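Laundry sorting FAQ - the questions I keep getting

Last updated 11/10/2021

Hi and welcome! If you landed on this page you have probably just sent me an email about socks, or sweaters, or what on earth to do with the pile on the chair. I love those emails, I do, but I've typed some of the answers so many times that I may as well put them in one place. I'm Lotte Van Acker, I write the Dakutero home pages, and I do an awful lot of laundry.

Do I really have to sort? My mother never did.

Nope! Plenty of people throw everything in together on cold and live happy lives. I sort because I got tired of pulling a gray T-shirt out of the machine that used to be white. If you only do one thing, keep the new dark stuff away from the light stuff for the first few washes. New jeans are the worst for this.

How many piles do you make?

Lights, darks, knits, and towels. I used to have a separate one for reds but we own so little red that it sat there for weeks, and then my daughter needed the one red shirt. Now red goes in with the darks.

Why do knits get their own pile?

They stretch when they're heavy with water, they catch on zippers, and they pill if they rub against anything rough. I lost a very nice cardigan to a pair of work pants once and I'm still a bit sore about it. Knits go in on a gentle cycle, inside out, and they come out as soon as it's finished. I lay the big ones flat. The thin ones I'm lazier with.

What about ribbed knits? Mine come out all wavy at the bottom.

Oh, the lettuce edge! Usually that's from hanging them while they're soaking, or from the dryer. Smooth the ribs back together with your hands while the thing is damp, so the lines run straight, and leave it alone until it's dry. And don't pick it up by one corner. Gather the whole thing up in a bunch and carry it like that, even if it looks messy. 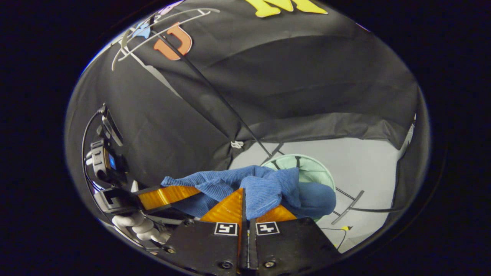 Blue knit-like cloth in a heap, with the green mesh basket behind it.

Why mesh baskets? Don't they fall apart?

Some of them do. My first one was a bargain and the rim popped out within the month. But I keep buying them, mostly for the air. A slightly damp towel at the bottom of a solid plastic hamper smells like a pond in two days, and in mesh it has a fighting chance. They weigh next to nothing too, and most of the ones I've had fold flat behind a door.

Where do you buy yours?

I've had baskets from Kostico and from Verstraete, and I'd happily get either again. The Verstraete one is a little taller. Nobody pays me to say any of this, by the way, I get asked that a lot as well.

Do you fold sweaters or hang them?

Fold, always. Hangers give you those little shoulder bumps. Lay it face down, sleeves across the back, then in half from the bottom up. If your shelf is narrow, fold in the sides first. Liesbeth Mulder wrote to me in April to say she rolls hers and stands them up in a drawer, and I tried it and it works great for thin ones - the thick ones kept unrolling on me.

My clean laundry never makes it out of the basket. Help!

Same here, some weeks. What helped me was using a smaller basket. A huge one holds so much that I put off dealing with it, and then we all end up digging for underwear in the morning. With a small one I can fold everything while the coffee is brewing.

Can I wash the basket itself?

Yes, and please do every once in a while. I put mine in the bathtub with warm water and a squirt of dish soap, go over the netting with a soft brush, rinse, and let it dry standing open. Don't put it in the washing machine. If yours has wire in the rim it can bend, or worse, poke through and scratch the drum.

Is 100% cotton okay to put with the knits?

If it's a cotton knit, sure. Cotton sheets, no. Sheets swallow everything (I once found three socks and a sleeve inside a pillowcase) and nothing gets properly rinsed.

Do you use fabric softener?

Not on towels, it makes them bad at being towels. On sweaters, a tiny bit, when I remember.

I have a question that isn't on the page.

Send it over! The contact form is in the menu. Stain questions are best with the fabric and the kind of stain in the first line, and tell me if it has already been through the dryer.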